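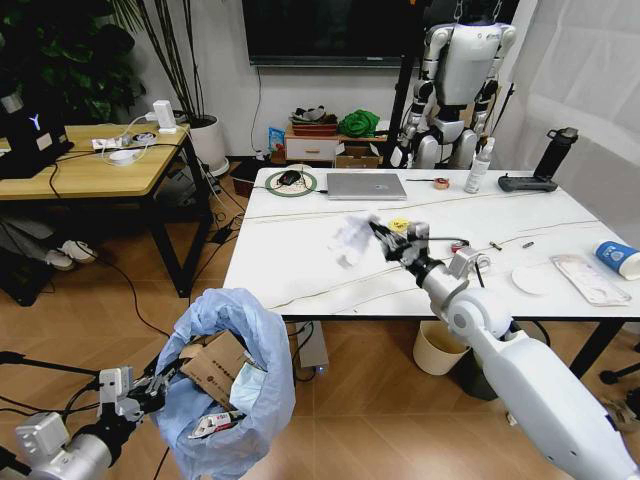

Skeden finds a new home at Bandport after 11 months on the hard

Anyone who walks the yard at Bandport will know Skeden. She's the dark green long-keeled sloop that spent last winter, the spring and a good part of the summer propped up behind the mast racks, with a tarp over her cockpit and a For Sale board wired to the pulpit. Well, the board is gone! The sale went through on December 2, 2025, and I was lucky enough to be in the yard office when the new owner came by for the keys.

He's Tamer Yammine, and some of you have crewed with him on Wednesday nights. He sold his little trailer-sailer in May and had been looking at bigger boats up and down the coast ever since. I asked him what made him pick this one, and he said he kept driving home from other boats and talking about Skeden.

I've always had a soft spot for her myself (I helped bring her up the coast one wet fall, and she looked after us far better than we looked after her). She was built at the Sjöberg yard and still has her original mahogany down below, which somebody has kept varnished all these years. She sleeps four if they like each other. The two-cylinder diesel starts on the first turn, the standing rigging is fairly new, and the genoa still has plenty of life in it. The mainsail does not. Tamer got a price on a new one before he made his offer, and I'm told it came off the asking price, more or less.

The survey turned up less than I expected for a boat that has sat that long. Two seacocks have to be replaced, there's a soft patch in the side deck next to the chainplate on the port side, and the gas locker drain was plugged solid with leaves. The yard will do the seacocks and the deck. Tamer wants to do the rest on his own, and he has already been in with a heater and a bag of sandpaper.

One thing that won't change is the name. He did think about it – his kids were pushing hard for something with a shark in it – but the old carved nameboards are so pretty that he couldn't bring himself to take them down. The kids get to name the dinghy.

She'll stay ashore until the spring launch and then go on mooring 256, out past the fuel dock, with Fladus as her neighbor. That's going to be a handsome pair of boats to row by in the evening. I plan to do it often.

If you have a spare set of long-keel cradle pads, or a bronze winch handle that fits the old-style sockets, Tamer would love to hear from you. Leave a note at the yard office, or just knock on the hull. He's there most Saturdays, and the coffee is pretty good.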